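The Clindville dairy makes one product, a set yogurt, and its production manager prefers to discuss it in terms of acidity. "We pull at pH 4.6," she says. "The clock is a guide."

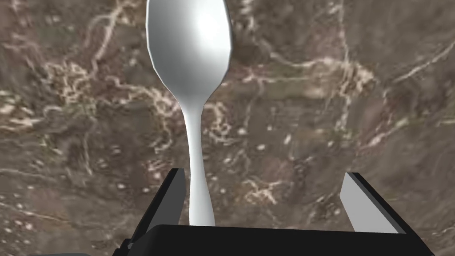
A white spoon, bowl upward.

Milk comes from Bokthorpe, 1,863 liters per delivery. In August the protein drops and the set softens. "We hold the milk longer at heat then. We don't add powder."

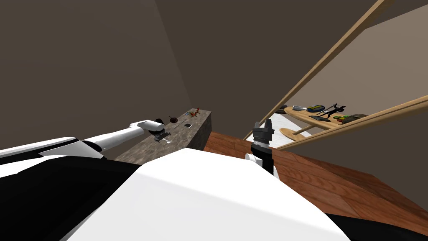
The Aguirre culture replaced an older strain on 2nd March. It is slower and less sharp. "I lost 68 cups in the first batch to whey separation. The cooling was too fast."
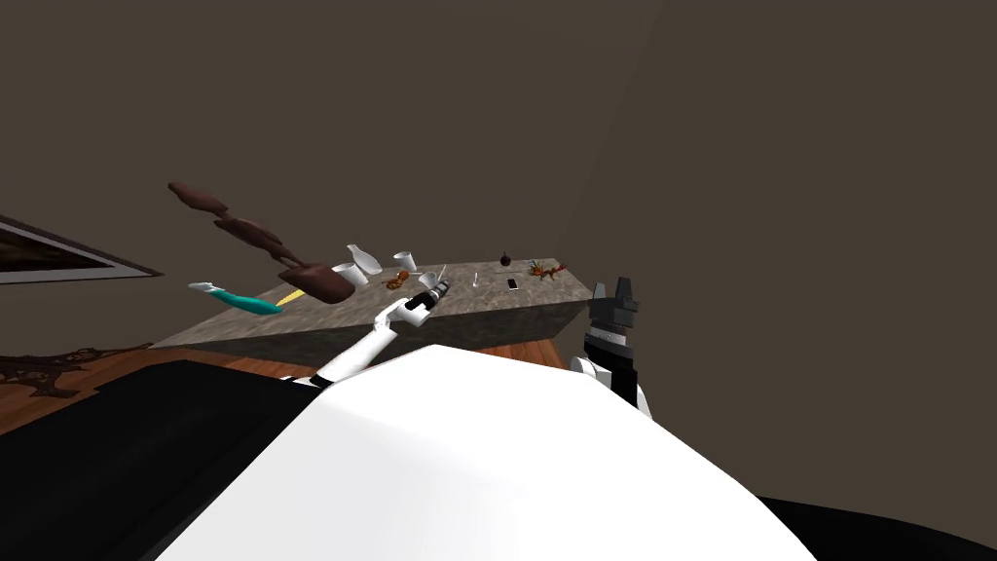

Cups now rest before they enter the cold room. She still logs each batch by hand.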